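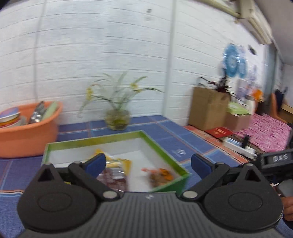 Savita Kandpal reckons a snack box should live in a cupboard, with a lid on it, where the kids have to ask. She told me so over the phone in February and I've been thinking about it since.

I still keep mine on the table. It's a green-rimmed box, white inside, and it sits on the checked cloth beside the orange basin where the plates, bowls and cutlery go after washing up. When it gets down to two packets I top it up from the pantry. I allow 200 dollars a month for snacks and lunchbox bits, and last month I spent 124, so I can't see that having it in the open has made us greedy.

The cupboard idea does have one thing going for it – the table is crowded. The vase with the yellow flowers stays, as does the purple-leaved plant. The cardboard boxes are another matter. I could flatten the tall one tonight and put it in the recycling, and that would free up the corner nearest the wall.

Poonam Joshi wrote to say she uses an old ice cream tub and writes the date on masking tape. I tried that. The tape came off in the humidity and I ended up with the wrong date on the muesli bars.

Next job is the tablecloth, which needs a soak. I'll do it on a morning when everything's off the table anyway.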